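README for the Cumcombe open day notes
Version 2, October 2018

What this is

Notes, timing sheets and a small set of pictures from the open day at the Plotska workshop in Cumcombe, where the Tarnska project showed its two-armed pick-up robot to visitors. I went as a guest, with a notebook. I don't work for Tarnska, and Takács, the firm that hosted the day, gave me nothing except coffee and a visitor badge.

I put this together after the handout from the day started getting passed around as if it were a test report. It's a sales sheet. My notes aren't a test report either, but at least they say so.

What's in the folder

notes.txt has my handwritten notes, typed up with the spelling fixed.
timings.csv has start and stop times for the runs I could see clearly.
handout_remarks.txt goes through the handout claim by claim.
pictures holds the pictures used on this page.

The task

The robot was supposed to pick small items up off the floor and put them in a round container held in its other hand. The handout calls this "everyday home tidying." I'd call it picking up small items in a room where there isn't much to bump into.

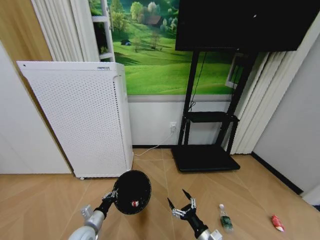
My main complaint is with the word "home." The handout uses it in every section, and nothing I was shown earns it. A home has rugs, chair legs, socks, dog hair and a lamp in the wrong place. On the day the targets were things like the little bottle with the green label, standing upright on a pale floor with plenty of space on every side. The cable running from the wall outlet toward the air purifier was the closest thing to household mess, and I never heard anyone say what the robot would do if an item landed next to it. I asked. The answer was that cables are "on the roadmap."

How I timed things

I used a wristwatch, so don't read anything into fractions of a second. A run started when the presenter gave the go signal and ended when the item was let go or the presenter called a stop. There are 7 runs in the file. More took place, but I was behind other visitors for those and left them out. The longest run took roughly 70 seconds for one item. In 4 of the 7, a staff member set the item down again in a new spot before the run was finished. The presenter called that "resetting." I've marked those rows as assisted, and if you want a success rate you should decide first whether you count them. I wouldn't.

The column called "driver" is blank all the way down. I asked whether the arms were running by themselves or whether a person was steering from another room, and I got two different answers from two different people. Until somebody clears that up, please don't quote these timings as self-running performance.

About the grip

To be fair, the grip itself was better than I expected. Soft packages are a pain for stiff fingers, and I had assumed they would stick to bottles and boxes.

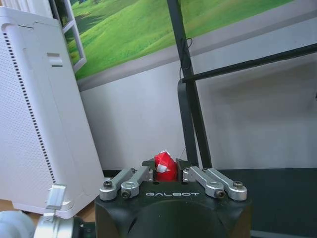 Even so, holding a thing is the easy half. What I wanted to see was the handover: arm comes across, fingers open, item goes in the container, nothing bounces out. In my notes that step gets more question marks than any other. The handout skips it completely and talks about "grasp success," a number that stops counting at the point where I'd start.

Known problems

The row order in timings.csv follows my notebook, and I turned two pages at once at some point, so it may not match the order of the day.
Item names are mine. "Small red pack" may cover more than one product.
The pictures don't line up with particular rows. Please don't try to match them.
The handout had an earlier edition in April with different wording. I haven't seen a complete copy.

Use

Copy what you like, and keep the assisted column if you copy the timings. Corrections are welcome, above all from anyone at Tarnska who can fill in the driver column.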